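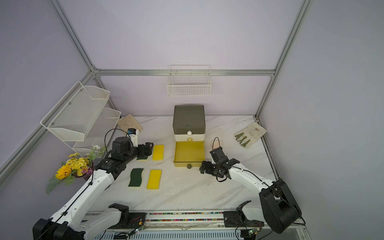

Bench cells on the kitting line: where things stand in May

The supply kitting area at Tornach now runs with two-arm bench cells for part of its volume. Each cell packs and sorts the cleaning supplies that go into the housekeeping kits: sponges, cloths, gloves and the small drawer units they ship in. The remaining volume is still packed by hand at the long tables, and that will not change before the next planning round.

Output last month was 1,718 kits across both methods. The line is rated for up to 3,000. The gap is mostly changeover time. A person switches from one kit type to another by reading the next card. A cell needs the new layout loaded, the table set and a dry cycle run before it is released.

The job on the floor has changed more than the headcount. Packers assigned to a cell no longer pack. They stage parts, clear faults, check drawers before the lid goes on and log every stop with a reason code. Flirby, the logging tool, accepts 50 codes, of which the floor uses 14. The others will be removed from the menu so that the list fits on one screen.

Soft items remain the slow part. Sponges have a known size and spring back after a grip. Cloths and gloves fold differently each time they are put down, and the arm programs supplied by Papadopoulos handle them at reduced speed. Operators may move a glove or cloth to the hand tables after two failed picks. Log it as a transfer and do not log it as a fault.

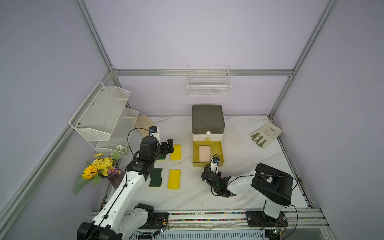
Who is allowed to restart a cell after a stop?

Any operator who has completed the cell sign-off may restart after a soft stop, once the table has been checked and the fault cleared in Flirby. A hard stop goes to the shift technician, and the cell stays locked until the technician releases it.

Pay grades have been adjusted to match. Cell operators are on the same grade as machine tenders, starting from the day of sign-off. Rotation between cells and hand tables is every two hours. The rotation is meant to limit screen time at the cells and keep hand packing skills current, and supervisors should not skip it when the line is behind. 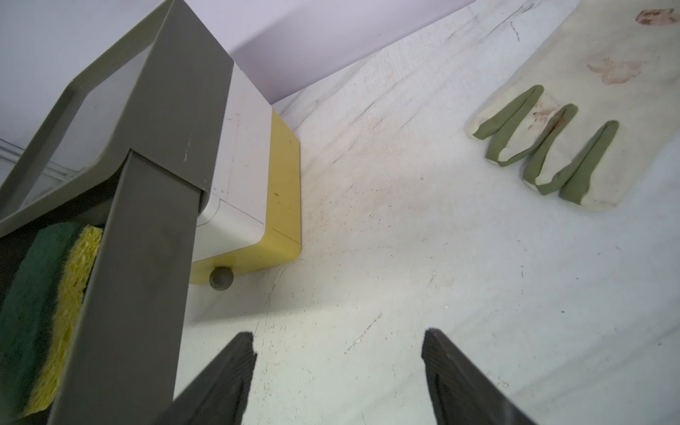
Bruratar disagrees on the rotation, writing that two hours is too short when a kit change falls in the middle of it, and that the incoming operator ends up clearing faults on a setup someone else staged. The proposal is to rotate at kit changes, with a fixed upper limit on time at the cell. It will be tried on the Saturday shift first. Stop logs from that shift will be compared with the current pattern before the schedule is edited.

Sign-off sessions continue at the start of each shift. Bring your badge and your own gloves.

Tornach Floor News | Contact: kitting office, extension on the noticeboard | © Tornach. All rights reserved. | Back to top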